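How to run a prediction league for your wrestling group

A prediction league is a good way to keep a group of friends interested in a show, even when half the card doesn't matter to them. Ours started with five people on a sofa and now has 43 names on the sheet. These are the rules and the routine we use, and you can change most of them without breaking anything.

What you need

A shared spreadsheet, a form for collecting picks, and one person who is happy to do the scoring. Booker Delacroix does ours. The scorer can play too, as long as their own picks go in before they open anyone else's.

Step 1: Choose which shows count

Pick the shows at the start of the season and write them down. We count the big monthly events and leave out weekly television. If you follow more than one company, say so now. Arguments in January about whether a show was ever included are hard to settle later.

Step 2: Set the deadline

Picks close when the main card starts. Matches on the pre-show are left out altogether, as people kept forgetting them. Late picks score nothing, though the player can still send picks for the next event as normal.

Ask for each pick as a full name. "The champ" caused us trouble on a night when there were two title matches in a row.

Step 3: Build the form

Put one question on the form for each announced match, in the order they appear on the card. Add the title at stake in brackets. Leave a box at the end for the bonus question and make every box required, or you will get blanks.

Send the form two days before the show. Any earlier and the card is likely to change after people have filled it in. 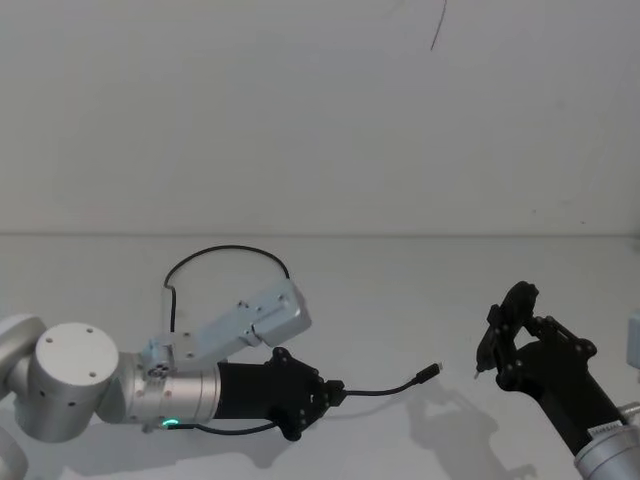

If a match is added after the form goes out, leave it off. If a match is dropped, delete that column and score everyone on what remains. Where one wrestler is replaced by another, we void the match unless there is time to ask everyone again.

Step 4: Score the picks

Our scoring is simple:

Correct winner, ordinary match: 10 points
Correct winner, title match: 20 points
Correct method (pinfall, submission, count-out, disqualification): 5 points on top
Bonus question: 15 points

Method points are only given if the winner is right too. A draw or no contest scores nothing for anybody, unless your form offered it as a choice.

For multi-person matches we double the winner's points. For a battle royal, let each player name three entrants and give 30 points if one of them wins.

Step 5: Keep the table

Use one tab per show and a front tab that adds them up. Lock the old tabs once people have had a week to check their scores. Last season's winner, Tamsin Hinds, finished on 3,030 points, and bottom place went to a player on 1,220 who had missed several shows.

Publish the full table after each event, including the picks. People like to see who else got the upset right, and mistakes get spotted quickly.

Step 6: Deal with ties

Set the tie-break before the season begins. Ours goes to the player with more correct title matches, then the one with more correct bonus answers. If they are still level, they share the place.

Mid-season joiners

New players start on the same score as whoever is currently last. It gives them something to play for and nobody above them has lost anything. We stop taking new names when three shows are left.

Our next form goes out on 2nd April. If you want a copy of the blank spreadsheet, leave a comment with the number of players and the shows you plan to cover.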